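Dec 25, 2022 – bench notes, arm cell purchase, sim side

Picking up from the last planning entry. Elmarie wants the equipment list frozen before the Tereck quote lapses, so the remaining open lines are the gripper, the wrist camera and the compute box. The arm itself is settled. We take the same model we have been running in simulation, and Palesa has the datasheet in the shared folder.

Open lines:

- Gripper: two-finger, parallel. Tereck lists one that bolts straight on. Zudcombe is cheaper but needs an adapter plate, 190 dollars each, and we would want 2 of them to keep a spare.
- Wrist camera: included if we buy the Tereck wrist module, otherwise a separate line plus bracket and cable.
- Compute: Yhon says the existing desktop can run the policy if nothing else is on the GPU. Not tested with camera streams at full rate. Leave it as an open line.
- Consumables: tumblers, finger pads, tape. Cap at 50 dollars for now.

## Cup task, sim

The cup stacking task is the one we are sizing the gripper against. Green cup goes to the blue cup. Both are tapered tumblers, so the grasp is on the rim with one finger down inside the mouth. That sets the finger length and rules out the wide pads Nosipho found, which are too thick to go in beside another cup wall once the stack is seated.

The point I keep checking is the approach over the blue cup. The green one hangs at a slight tilt, its base a little left of the blue rim. A rim grasp does not hold the cup square, and a wrist camera looking down past the fingers has the held cup in its view for much of the move. If we buy only the wrist camera we are betting on that view. I would rather price one fixed camera as well.

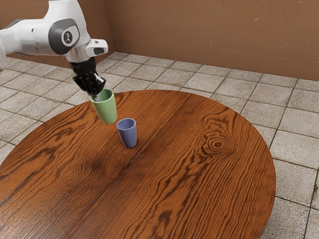 ## Consequences for the order

1. Keep the Tereck gripper. The adapter plate adds stack height, and we lose reach at the far side of a round table.
2. Add one fixed camera with a clamp mount. Wiroj to get a price from Molefe.
3. Round table stays in sim only. For the real cell we use the square bench, which is already bolted down. Sim scene needs a second table variant before we compare anything.
4. Drop the force sensor from this round. It was a 2,000 dollar line and no task on the current list uses it. Palesa disagrees – she wants it for insertion work later. Noted, can go in the next request.

Still to ask Tereck: whether finger tips are sold separately, lead time on the gripper, and whether the wrist cable is rated for continuous flexing. Their sheet gives a bend radius and nothing else.

Plulent has not replied on the controller stand. If they stay quiet, Yhon will make one from the leftover extrusion.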